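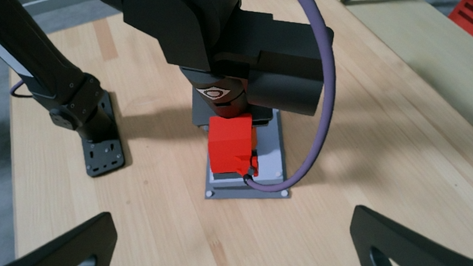

Neighbourhood Seed Library, progress report to the Sawatzky Fund
April
By Tamara Hodoroagă, project coordinator

With this report I would like to inform the Fund about the work of the seed library in Hirnach and Grutau during the second half of our grant period. The financial table is sent separately by Güven Taşdemir, and I will mention money only where it explains a change in the plan.

Seeds lent and returned

During the period we have given out 2,459 packets. The most asked for were beans, tomatoes and leafy greens, in this order, which is the same order as the year before. Squash was less popular than we hoped. Many members told us that their yards are too small for it, and we should have thought of this before we ordered so much.

The returns are still our weak point. Our agreement with members is that they bring back seed from at least one plant per packet, but we do not make a penalty if they forget. Beans and peas came back in good quantity. Tomatoes came back also, but a part of the envelopes had no variety name written on them, and such seed we can only put in the mixed box. From this spring each packet has a second label inside, already filled in, so the member must only stick it on the return envelope. It is too early to report if this helps.

Squash and cucumber returns we did not accept at all. These cross very easily between gardens and we can't promise anyone what will grow. Tarık Sezer has written a one-page sheet on hand pollination for those members who want to try it, and if they follow the sheet we will take their seed next fall in a separate drawer.

Germination tests

All lots older than three years were tested in the winter. We used the paper towel method, with 50 seeds from each lot where we had enough. Of the old lots, 11 were below the level we had set for ourselves and were removed from the catalogue. Most of them were onion and parsnip, as one would expect. The lettuce was better than we feared. I want to thank Doğukan Başaran, who kept the record sheets in very good order, also on the weekend when the heating in the Grutau branch was off and the whole test of peppers had to be started again.
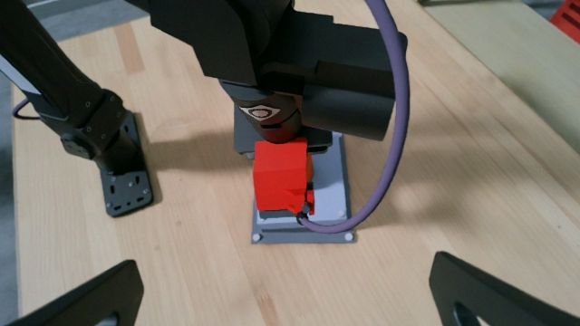 The repeated pepper test gave acceptable results for two of the older varieties. The third one, a yellow sweet pepper which was donated to us by a family in Skurkis, came up very poorly. We have only a small amount left of it. Miloslav Beneš will grow all of it this summer in his own greenhouse, away from other peppers, and we hope to have fresh seed in the fall. Until then it is not offered for borrowing.

Storage

In the application we planned to buy a second upright fridge for the Hirnach branch. We did not buy it. The library moved our cabinet to a room on the north side of the building, where the temperature stays quite even, and after a winter of measurements we think the cabinet with sealed jars is enough for the lots that circulate quickly. The reserve stock remains in the fridge in Grutau. With the permission of your office, received in writing, the amount was moved to the line for envelopes, labels and drying packs. The prices for these have risen more than we calculated.

Workshops

The seed cleaning workshop was held in both branches and the one in Hirnach had to be repeated, as up to 3 people were sharing one set of screens and it was not comfortable to work this way. For the repeat we borrowed more screens from the horticultural society. The evening session began at 6:30 p.m., which suited the working parents better than the afternoon one.

We also promised a workshop in Skurkis. This has not taken place. The community centre there was closed for repair of the roof during the months we had reserved, and the new date we were offered fell in the planting season, when our members have no time for sitting indoors. I propose to hold it after the harvest. It would be inside the grant period, so no extension is necessary.

Difficulties

The online catalogue is slower to update than I would like. At present only Güven and I can make changes in it, and when both of us are away a variety may be shown as available although the drawer is empty. We had complaints about this in March, and they were justified. Tarık will be trained in May.

Plan for the remaining period

Until the summer break the branches will keep their usual hours. In June we will visit the gardens of those members who agreed to grow seed of rare varieties, mainly to check distances and to remove plants that are not true to type. The collection of returns starts in late August with beans and continues as the other crops dry. The final report and the receipts will reach you before the end of November.

If the Fund wishes to visit one of the branches, I would suggest Grutau in September, when the drying racks are full and most of the growers come by in person.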